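Kitchen Table Talk > Produce and Storage > Fruit bowl or flat tray?

Page 1 of 2

plumline
Posts: 33
I keep fruit on the dining table because if it goes in the fridge we forget it. Right now I'm deciding between a big oval metal tray and a stainless bowl. The tray is a Skaro, the bowl came from my sister. What I have this week is plums, kiwis and oranges. The kiwis are still hard and the plums are close to ready.

I put some of it out on the cloth before sorting it. The tray is on the right. 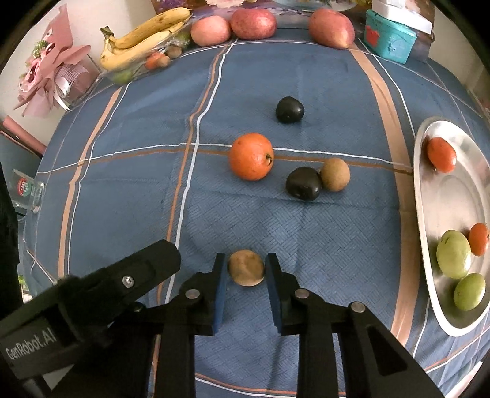
oatbin replied that kiwis should not be touching plums at all unless you want them soft fast. Plums give off ethylene and kiwis react to it more than most fruit does. If the plums are close, the kiwis will catch up quicker than you think.

plumline
I do want them soft. They've been like rocks since I bought them.

oatbin
Then put them in a paper bag with one plum and fold the top over. Check every day. On an open tray the gas just drifts off and you don't get much out of it.

Dell_in_the_pantry
Tray. Things in a single layer don't bruise and you can see what's going bad. In a bowl the bottom one always goes first and you find it when it leaks.

gristmill5
Disagree. A tray that size takes up half the table and you have to move it every time you eat. A bowl you can pick up with one hand. Just don't fill it past the rim and eat from the bottom once in a while.

Dell_in_the_pantry
Nobody eats from the bottom. You take the one on top.

gristmill5
I do. I turn the whole thing over into the sink, rinse, and put it back the other way up.

oatbin
Please don't rinse plums before storing them. The dusty coating is there for a reason and damp fruit in a pile gets mold. Wash it when you eat it.

gristmill5
I dry them with a towel. Never had mold.

hemlock_st
Does the metal matter? My mother always said fruit in metal tastes off.

oatbin
Not with stainless and whole fruit. Cut fruit in old aluminum is another story. If you have a Gremari bowl or anything like it you're fine.

plumline
Okay, I gave the bowl a try with a wider mix. Mandarins and plums, a couple of the little brown ones, and the green one went in low since it's the heaviest. It holds more than I expected. The only thing I don't like is that the plums slide down between everything else.
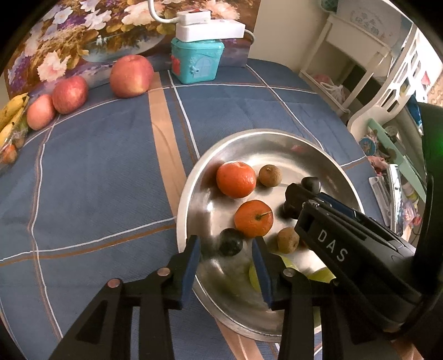 Page 2 of 2

Dell_in_the_pantry
That's my point about bowls. The plums go down and the weight sits on them. Put a folded dish towel in the bottom at least.

hemlock_st
I put the soft stuff on a plate next to the bowl. Mandarins don't care what's on top of them, so they stay in.

gristmill5
A towel in the bottom holds moisture. I'd skip it.

Dell_in_the_pantry
A dry towel doesn't. Change it when you change the fruit.

oatbin
Mandarins do care a little. The loose skin hides soft spots. Give each one a light squeeze when you refill. Mine keep 7 days on the counter in August, longer in winter. Plums I move to the fridge once they give near the stem, and they last another 5.

plumline
I'll go with both then. Bowl for mandarins and the green one, tray for plums. Kiwis are in a bag on the counter. Is the tray okay near a window?

oatbin
Not in direct sun. Ours gets it until 9 in the morning and that side of the fruit wrinkles first. Other end of the table is better.

plumline
Moving it now. Thanks.

Reply to this topic
Back to Produce and Storage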